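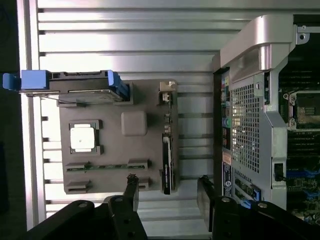 그리퍼 2종을 같은 팔에 번갈아 장착하여 비교하는 작업을 7월 한 달 동안 진행하였습니다. 비교 대상은 Mutard의 평행 개폐형 그리퍼와 Onitz의 적응형 그리퍼이며, 제어기는 Galang, 손목 카메라는 Hastis로 통일하였습니다. 작업 대상은 컴퓨터 본체 안팎의 부품 취급으로 정하였습니다. 회색 모형 보드 위에 파란색 플라스틱 캐리어가 끼워진 하드 드라이브를 가로로 올려 두고 그 오른쪽에 실물 워크스테이션 본체를 나란히 배치하면, 손가락이 들어갈 수 있는 틈과 들어갈 수 없는 틈이 손목 카메라 화면에서 바로 구분됩니다. 본 글은 그 과정에서 확인한 사항과 설정값을 정하게 된 경위를 정리한 기록입니다. 이전 글에서 예고한 힘 센서 비교는 별도의 글로 다루겠습니다.

비교의 목적

두 그리퍼는 모두 카탈로그상으로 소형 전자 부품 취급에 적합한 제품으로 분류되어 있습니다. 그러나 카탈로그에 기재된 최대 파지력과 개폐 폭만으로는 실제 본체 내부에서의 사용 여부를 판단하기 어렵습니다. 본체 내부 작업에서는 부품을 잡는 힘보다 손가락이 부품 옆으로 내려갈 수 있는지, 내려간 상태에서 카메라가 손가락 끝을 계속 볼 수 있는지가 먼저 문제가 되기 때문입니다.

따라서 이번 비교에서는 다음의 질문을 중심에 두었습니다. 첫째, 좁은 공간에서 손가락과 몸체가 주변 구조물에 닿지 않고 접근할 수 있는가. 둘째, 접근한 뒤 손목 카메라 화면에 목표물이 충분히 남아 있는가. 처리 속도는 참고 사항으로만 기록하였으며 평가 항목에는 포함하지 않았습니다.

작업 항목은 모두 18개로 구성하였습니다. 드라이브 캐리어의 손잡이 잡기, 메모리 모듈의 양 끝 잡기, 슬롯 걸쇠 밀기, 확장 슬롯 부근의 걸쇠 젖히기와 같은 개별 동작을 각각 하나의 항목으로 두었습니다. 조립 전체를 한 번에 수행하는 항목은 넣지 않았습니다. 전체 조립을 항목으로 두면 실패하였을 때 원인이 그리퍼에 있는지, 경로에 있는지, 조작자에게 있는지를 가려내기 어렵습니다.

장비 구성

팔과 작업대는 비교 기간 내내 바꾸지 않았습니다. 그리퍼를 교체할 때마다 손목 플랜지의 체결 토크를 확인하고, 공구 중심점을 다시 측정한 뒤 Galang 제어기에 입력하였습니다. 이 절차에 예상보다 많은 시간이 소요되었습니다. Mutard와 Onitz는 몸체 길이가 서로 달라 카메라 브래킷의 각도도 함께 조정하여야 했습니다. 같은 각도를 유지하는 편이 비교의 원칙에는 부합하지만, 그렇게 하면 Onitz의 손가락 끝이 화면 밖으로 벗어납니다. 결국 각 그리퍼에 가장 알맞은 각도를 따로 정하고, 그 값을 기록표에 함께 남기는 방식을 택하였습니다.

Galang 제어기에서는 접촉 감지 문턱값을 두 단계로 나누어 사용하였습니다. 접근 구간에서는 낮게 설정하여 가벼운 접촉에도 정지하도록 하고, 파지 구간에서는 높게 설정하여 부품을 잡는 순간의 반력으로 정지하지 않도록 하였습니다. 두 단계의 전환 시점은 처음에 높이를 기준으로 정하였으나, 본체 프레임 옆으로 접근하는 항목에서 전환이 지나치게 이르게 일어나는 문제가 있었습니다. 이후에는 조작자가 페달로 직접 전환하도록 변경하였습니다. 자동화의 관점에서는 후퇴라고 할 수 있으나, 비교의 조건을 고르게 맞추는 데에는 이 방식이 더 적절하였습니다.

Hastis 카메라는 노출을 고정하여 사용하였습니다. 작업면이 홈이 길게 파인 은색 금속면이어서 자동 노출을 켜 두면 팔이 움직일 때마다 화면 밝기가 달라집니다. 노출을 고정한 뒤에는 밝기 변화가 사라졌지만 본체 안쪽이 어둡게 나오는 문제가 생겼고, 보조 조명을 본체 위쪽에서 비스듬히 비추는 것으로 보완하였습니다. 조명의 위치는 테이프로 표시해 두고 그리퍼를 교체한 뒤에도 같은 자리에 두었습니다.

진행 방식

파지 시도는 모두 2,000회가 넘는 횟수로 이루어졌으며, 그중 1,587회의 기록을 비교에 사용하였습니다. 제외한 기록은 대부분 초기 설정 단계의 것입니다. 페달 전환을 도입하기 이전의 기록과 노출을 고정하기 이전의 기록은 조건이 다르므로 일괄 제외하였습니다. 성공한 시도라 하더라도 해당 기간에 속하면 사용하지 않았습니다.

조작은 필자와 Maricel Gatchalian 선생이 나누어 맡았습니다. 조작자에 따른 차이를 줄이기 위하여 한 항목을 마칠 때마다 자리를 바꾸었고, 판정은 조작하지 않은 사람이 화면 기록을 보고 내렸습니다. 판정 구분은 완료, 접촉 후 완료, 중단으로 하였습니다. 접촉 후 완료란 부품을 목표대로 다루기는 하였으나 그 과정에서 손가락이나 몸체가 목표 이외의 구조물에 닿은 경우를 말합니다.

이 구분은 Gatchalian 선생의 제안으로 도입한 것입니다. 당초 필자는 성공과 실패로만 나눌 계획이었습니다. 시험 기록을 다시 검토한 결과, 성공으로 분류한 시도 가운데 손가락이 옆 부품을 스치고 지나간 사례가 적지 않았습니다. 메인보드 위에서는 그와 같은 접촉 한 번이 부품 손상으로 이어질 수 있으므로 별도로 구분하는 것이 타당하다고 판단하였습니다.

모형 보드와 실물 본체

모형 보드는 접근 각도를 익히고 공구 중심점을 점검하는 용도로 주로 사용하였습니다. 주변이 트여 있어 손가락이 옆에서 들어갈 수도 있고 위에서 내려올 수도 있습니다. 두 그리퍼 모두 모형 보드에서는 큰 어려움 없이 항목을 마쳤으며, 판정 결과의 차이도 크지 않았습니다. 모형 보드만으로 비교를 끝냈다면 두 제품이 대등하다는 결론에 이르렀을 것입니다.

차이는 실물 본체로 옮겨 간 뒤에 나타났습니다. 본체에는 세로로 선 금속 프레임과 배선이 있고, 보드 위에는 높이가 서로 다른 부품이 밀집해 있습니다. 손가락 끝이 목표에 닿기 전에 그리퍼 몸체의 모서리가 먼저 프레임에 가까워지는 경우가 많았습니다. 손가락 사이의 폭보다 몸체 전체의 폭이 더 중요한 제약이 된다는 점을 이 단계에서 확인하였습니다.

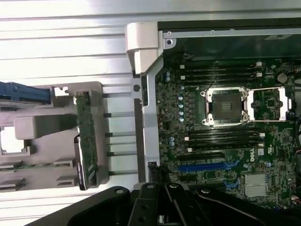 워크스테이션 메인보드의 CPU 소켓과 그 위아래의 메모리 슬롯. 그리퍼 손가락은 아래쪽에서 보드를 향하고 있다.

메모리 슬롯 항목은 이번 비교에서 판정이 가장 많이 갈린 부분입니다. 슬롯이 소켓의 위아래로 네 개씩 묶여 있고 양 끝에 작은 흰색 걸쇠가 달려 있어, 걸쇠 하나만 밀고자 하여도 옆 슬롯의 걸쇠가 손가락의 진로에 들어옵니다. 아래쪽 묶음의 바로 밑에는 확장 슬롯이 이어지므로 손가락을 눕혀서 접근할 여유도 넉넉하지 않습니다. 이 항목에서는 손가락 끝의 두께가 결과를 좌우하였습니다.

CPU 소켓 부근은 작업 항목에서 제외하고 통과 경로로만 사용하였습니다. 소켓의 접점부는 가벼운 접촉으로도 손상될 수 있으므로, Galang 제어기에 소켓 위쪽 공간을 진입 금지 영역으로 등록하였습니다. 금지 영역을 등록하면 경로가 길어지지만 조작자의 부담은 뚜렷하게 줄어듭니다. 다만 이 영역은 공구 중심점을 기준으로 계산되므로 그리퍼 몸체의 두께는 반영되지 않습니다. 몸체의 외형을 별도의 직육면체로 등록하여야 비로소 의도한 대로 작동하며, 제어기 설명서의 해당 부분은 서술이 간략하여 처음 사용하는 분은 주의가 필요합니다.

Mutard 그리퍼에 대한 의견

Mutard는 손가락이 평행하게 움직이므로 끝의 위치를 예측하기 쉽습니다. 조작자가 화면에서 본 위치와 실제로 닫히는 위치가 일치하며, 개폐 폭을 줄여도 손가락 끝의 높이가 변하지 않습니다. 걸쇠를 미는 항목에서는 손가락을 완전히 닫은 상태로 막대처럼 사용할 수 있었고, 이때의 결과가 가장 안정적이었습니다.

단점은 몸체의 폭입니다. 프레임 가까이에 있는 부품에 접근할 때에는 손목을 비스듬히 돌려야 하며, 그렇게 하면 카메라 화면도 함께 기울어집니다. 화면이 기울어진 상태에서 슬롯과 나란히 손가락을 맞추는 일은 숙련이 필요합니다. 화면을 소프트웨어로 회전시켜 보정하는 방법도 시험하였으나, 화면의 방향과 조작 장치의 방향이 어긋나 오히려 혼란을 일으켰으므로 채택하지 않았습니다.

기본 제공되는 손가락 패드는 다소 미끄러운 편입니다. 플라스틱 캐리어의 손잡이를 잡을 때 파지력을 높이지 않으면 서서히 밀리는 현상이 있었습니다. 얇은 고무 패드를 덧붙인 뒤 개선되었으나, 패드의 두께만큼 걸쇠 항목에서 여유가 줄어드는 문제가 뒤따랐습니다. 두 가지 항목에 모두 알맞은 패드는 아직 찾지 못하였습니다.

Onitz 그리퍼에 대한 의견

Onitz는 손가락이 대상의 형태에 맞추어 휘어지는 구조입니다. 드라이브와 같이 부피가 있는 부품을 옮길 때에는 위치가 조금 어긋나더라도 손가락이 스스로 맞추어 주므로 조작이 한결 수월합니다. 몸체도 Mutard보다 좁아 프레임 옆으로 들어가기에 유리합니다.

그러나 메모리 모듈과 같이 얇은 부품에서는 이러한 특성이 불리하게 작용하였습니다. 닫히는 도중에 손가락 끝이 호를 그리며 움직이므로, 모듈의 가장자리에 맞춘 높이가 파지 순간에는 달라집니다. 이를 감안하여 미리 높이를 보정해 두면 파지는 가능하지만, 보정값이 부품의 두께에 따라 달라져 항목마다 새로 정하여야 합니다. 걸쇠를 미는 항목에서는 손가락이 힘을 받는 방향으로 휘어 옆 걸쇠에 닿는 일이 있었고, 접촉 후 완료 판정의 상당수가 여기에서 나왔습니다.

제조사에 문의한 결과 끝마디를 고정하는 부속이 별도로 있다는 답변을 받았습니다. 해당 부속은 이번 비교 기간 안에 입수하지 못하였으므로 본 글의 의견에는 반영되어 있지 않습니다.

카메라와 제어기에 관한 부기

Hastis 카메라는 근거리 초점이 양호하여 손가락 끝과 보드 표면을 함께 선명하게 볼 수 있습니다. 다만 케이블의 출구가 몸체 옆으로 나 있어 손목을 한쪽으로 크게 돌리면 케이블이 당겨집니다. 어느 금요일 오후의 시험에서는 이로 인하여 연결이 끊어졌고, 그날의 나머지 일정을 취소하였습니다. 이후 케이블을 팔의 두 번째 관절까지 느슨하게 고정하고 남는 길이를 고리 형태로 묶어 두었습니다. 같은 문제가 재발하지는 않았으나, 출구의 방향이 뒤쪽을 향하도록 설계되었다면 더욱 좋았을 것입니다.

Galang 제어기의 기록 기능은 만족스러운 수준입니다. 관절값과 그리퍼 개폐값, 카메라 영상이 동일한 시각 기준으로 저장되어 판정 작업에 큰 도움이 되었습니다. 개선을 바라는 점은 그리퍼 설정의 보관 방식입니다. 그리퍼를 교체할 때 공구 중심점은 이름을 붙여 저장할 수 있으나 접촉 감지 문턱값은 함께 저장되지 않습니다. 필자는 교체 후에 문턱값을 다시 입력하지 않은 채 시험을 시작한 적이 있으며, 해당 시간대의 기록도 비교에서 제외하였습니다. 현재는 교체 점검표의 첫 줄에 이 항목을 적어 두고 있습니다.

현재의 판단

본체 내부 작업에는 당분간 Mutard를 사용하기로 하였습니다. 보드 가까이에서는 손가락 끝의 위치가 일정하다는 점을 몸체의 폭보다 우선하여 고려하였습니다. 드라이브의 운반과 같이 본체 바깥에서 이루어지는 작업에는 Onitz가 더 적합하다고 보고 있습니다. 두 그리퍼를 자동으로 교체하는 장치의 도입도 검토하였으나, 교체할 때마다 카메라 각도까지 바꾸어야 하는 현재의 구성으로는 실익이 크지 않습니다.

이상의 내용은 한 대의 팔과 한 종류의 본체를 대상으로 얻은 것이므로, 구성이 다른 환경에서는 결과가 달라질 수 있습니다. 특히 본체의 프레임 구조가 다르면 몸체 폭에 관한 의견은 그대로 적용되지 않을 가능성이 높습니다. 유사한 작업을 수행하고 계신 분께서 사용 중인 손가락 패드의 재질과 두께를 댓글로 알려 주시면 다음 시험의 계획에 참고하겠습니다.

항목별 판정표와 교체 점검표는 정리가 끝나는 대로 자료실 게시판에 올릴 예정입니다. Onitz의 끝마디 고정 부속이 도착하면 메모리 슬롯 항목부터 다시 시험하고 그 결과를 이 글의 하단에 추가하겠습니다.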